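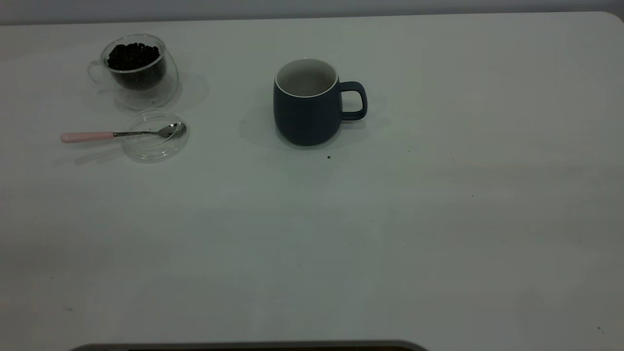 Coffee beans in the double-walled glass cup, with the glass saucer and the pink-handled teaspoon.

Minutes, tasting corner meeting, 30th January
Held in the upstairs room at Savwood

We started late because I couldn't find the key to the cupboard (it was in my coat, sorry everyone). I'm taking the notes again, so if I got something wrong, shout before the February meeting and I'll fix it.

1. Last minutes
Agreed, except that I wrote "Taka" where I meant "Ojala" under the bean order. Fixed now. Taka is the paper filter people, Ojala is the roaster.

2. Cups
Most of the evening went on this! We had the double-walled glass cup out on the white table with dark roast in it, and I still think it's the nicest thing we've got. You can see the beans right through the side, and visitors love that. The other view in the room was that the handle is so thin and clear that people will miss it and grab the cup by the body. Fair point. I tried it with my glasses off and did exactly that.
Agreed: glass cups for showing the beans, the plain mugs for drinking. We look at it again after the open evening.

3. Saucers and spoons
The clear saucers stay. There was a short and slightly heated talk about the teaspoons with the pale pink handles, which some of us find a bit much next to all that glass. I like them, and I said so, probably more than once. They also don't wander off to the kitchen downstairs like the all-steel ones did. Spoons stay too.

4. Beans
Ojala can do the dark roast in a 3000 gram sack or in small bags. We went for the sack. It needs a proper lid, and the old flour bin was suggested, but it still smells of something, so I'm asking Dodelar what they have in the way of tins. Order reference for the sack is 3547, please quote that if they ring and I'm out.

5. Open evening
We've got the room for 60 minutes, which is tight with the grinding and the talking and then the washing up. The plan is 2 tables, one for looking and smelling, one for drinking. I'd like the looking table kept pretty bare, just cup, saucer and spoon, so people can lean in. Agreed, after some grumbling about where the leaflets go. (Windowsill.)

6. Anything else
The tap drips again. Reported again.
Could whoever borrowed the long tea towel bring it back, it's the only one that does glass without leaving fluff.

Next meeting in February, same room. I'll bring the key.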